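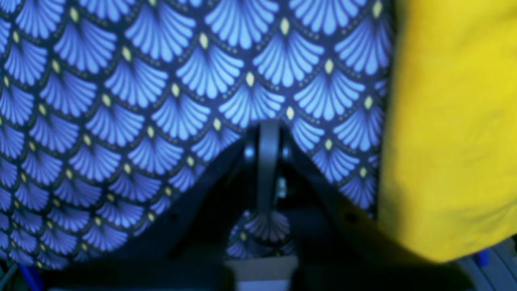

Page last changed: June, 4:10 p.m. (typo in 4.2 fixed)

4.2 Prints, plains and the question of the edge

The Ferkis inventory lists 3010 folded items from 11 households, and a good deal of what follows concerns a dull matter: how a person folding cloth decides where its edge is. On plain fabric the edge is found by shadow and by touch. On printed fabric there is competition. A repeating fan print, with pale blue fans nested in rows on a near-black ground, offers the eye a scalloped line every few inches, and any of them will pass for a hem if the folder is tired enough. A plain lemon-yellow cloth has no such tricks. It has only its wrinkles, and it shows them to everybody.

We had expected prints to be folded worse. Midtbø, who coded the first batch, pointed out that they were folded just as badly as plains and merely hid it better. A bulge in the middle of a busy pattern reads as more pattern. Her notes for the 171 items she coded twice contain the word "camouflage" often enough that we made it a category, over the mild objections of the second coder, who had wanted "other."

The strip fold deserves a paragraph of its own. In the manner we call Plovier, after the household where it was the house rule, a shirt is folded lengthwise until it is long and narrow, and only then shortened. The method is quick and has a weakness at the sleeves. A sleeve tucked in at the first fold tends to leave by the second, and pulling the ends to straighten the strip puts long diagonal wrinkles across the middle. Our informants disagreed on whether this counts as a fault. Around 80 of the strip folds had something hanging out of them, and most had been put away regardless.

Figure 3. Orange-yellow garment, probably a T-shirt, in a long lengthwise strip on a grey-blue patterned cloth. The small flap at the lower edge, a sleeve or hem corner, would be coded "escaped." The left end is coded "gathered," a polite term.

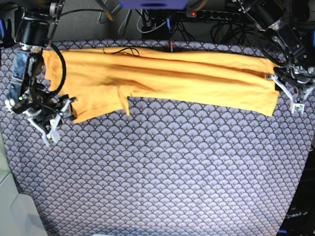
4.3 Stacking

Once folded, an item has to sit on another item. The Zondano households stacked by owner and the Plovier household by size, with the result that its smallest socks were on top and fell off first. We coded fallen items where they landed.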